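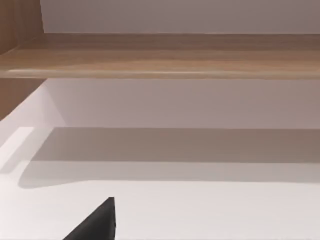 Balda de madera sobre pared clara.

Rultarura > Casa y taller > Fauna en casa > Trucos rápidos

Usamos cookies propias y de terceros para mejorar la navegación. Si sigues leyendo entendemos que las aceptas. Aceptar | Configurar

Trucos de casa y taller para echar una mano a vencejos, murciélagos, erizos y compañía

Voy con prisa, así que sin orden. Lo que me ha ido funcionando estos años en Pavine, en casa y en el cobertizo. Si tenéis algo mejor, lo apunto.

CAJAS NIDO

Madera sin tratar. Nada de barniz por dentro, nunca. Por fuera, aceite de linaza y dejarlo secar bien, mejor unas cuantas semanas antes de colgar.

Tablas de 2 cm de grueso. Con menos se recalientan en verano y los pollos lo pasan fatal.

Tornillos, no clavos. Hay que abrir la caja cada otoño y con clavos acabas rompiendo la tapa. Los míos son inox, una caja grande de Rivetti que compré hace siglos y todavía queda.

Entrada para herrerillos: broca de pala y lija alrededor del agujero, por fuera y por dentro. La astilla engancha pluma. Para gorriones algo más ancha.

Sin palito debajo de la entrada. Queda mono en la foto pero solo le sirve a la urraca.

Por dentro, en la cara de la entrada, unos cortes horizontales con el serrucho. Sirven de escalera para los pollos. La madera cepillada resbala muchísimo.

Agujeritos de drenaje en el suelo, 5 mm, uno en cada esquina. Yo me olvidé en la primera y aquello era una piscina.

Orientación: ni pleno sur ni cara al viento de lluvia. Un pelín inclinada hacia delante.

Limpieza en otoño, con guantes y mascarilla. Agua hirviendo y cepillo. Insecticida no, lejía tampoco.

[Apunte: la caja de vencejo es otra historia, más larga que alta, con la entrada ovalada y bajo el alero. Cuanto más alto mejor, se dejan caer para arrancar a volar. Otro dia la explico entera.]

REFUGIO PARA MURCIÉLAGOS

Plano, estrecho, abierto por abajo. Dos tablas y unos listones en medio, no tiene más.

La tabla de atrás rayada con la sierra, bien áspera, y que sobresalga por debajo para que aterricen.

Sellar juntas de arriba. Con corriente no entran.

Paciencia. El mío estuvo vacío mucho tiempo y un junio aparecieron cagaditas en el alféizar. Se deshacen en polvo entre los dedos (con guante), las de ratón no. Así se distinguen.

Nunca tocar uno a mano desnuda. Si está en el suelo, caja de zapatos, trapo, tapón de agua y llamar al centro de recuperación de fauna.

CRISTALES

Las siluetas de halcón sueltas no hacen nada. Una pegatina negra en medio de un ventanal, el pájaro la esquiva y se estampa al lado.

Lo que va: puntos o rayas por toda la superficie y por FUERA. Separación pequeña, menos que un palmo.

Versión barata: rotulador de tiza líquida y una regla. Se va con la lluvia, hay que repasarlo. Versión menos barata: cuerdas verticales colgando delante del cristal, finas. A mí me gusta más.

Si choca alguno: caja con agujeros, a oscuras, en silencio. Sin agua ni comida ni miguitas de pan. Pasado un rato, abrir fuera y ver. Si no sale, al centro de recuperación.

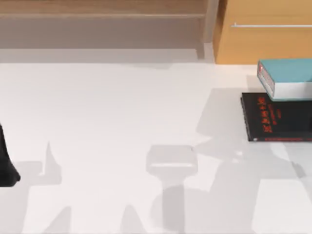 Superficie blanca con sombras y, al fondo, estante de madera clara.

ERIZOS

Hueco en la valla del tamaño de un CD, a ras de suelo. Lijar el borde o ponerle un trozo de manguera abierto a lo largo. Hablar con el vecino antes, claro, que la valla es de los dos.

Leche no. Agua en plato bajo y, si acaso, pienso de gato.

Mirar el montón de hojas antes de meter la horca. Y antes de quemar nada, mover el montón entero de sitio. Entero.

Robot cortacésped solo de día. De noche salen ellos y no huyen, se hacen bola.

Veneno para caracoles fuera. Alternativa: tabla en el suelo por la noche, levantarla por la mañana y recoger.

PISCINAS, BIDONES, CUBOS

Todo lo que tenga agua y paredes lisas necesita rampa. Un listón con malla grapada, metido en diagonal y sujeto arriba con un alambre. Bidón de lluvia con tapa.

Bebederos: poco fondo, una piedra en medio, cambiar el agua a diario en verano y frotar con cepillo. El cepillo solo para eso, no el de los platos por dios.

LUZ

Detector de movimiento en la entrada, bombilla cálida, pantalla hacia abajo. La guirnalda del jardín, apagada a las once. En la mía se notó en las polillas ese mismo verano.

COCINA Y DESPENSA

Polilla de la harina: tarros con goma y trampa de feromonas. Las tiras pegajosas colgadas fuera NO, ahí se pegan murciélagos y salamanquesas.

Ratones: tapar antes que matar. Lana de acero en el hueco del tubo y masilla encima. El veneno se lo come el ratón y luego la lechuza se come al ratón.

Redes del frutal: malla fina y bien tensa, recogida hasta el tronco. Floja es una trampa para culebras y mirlos. En invierno, guardada.

HERRAMIENTA MÍNIMA

Serrucho, taladro, broca de pala, lija media, grapadora. Gato o sargento, la mía es una Pfeiffer vieja que aprieta regular pero aprieta. Lápiz de carpintero, porque el otro lo pierdo.

Las plantillas de las cajas están en el apartado de descargas, hoja 772. Imprimir al 100%, sin ajustar a página, que si no sale todo pequeño y luego me escribís.

Comedero de invierno: me lo habéis pedido varios. Va en la siguiente tanda, con lo de la grasa y las pipas.

Recibe los trucos de Rultarura en tu correo. Ya somos 2.855 suscriptores. Escribe tu email y pulsa Apuntarme. Puedes darte de baja cuando quieras.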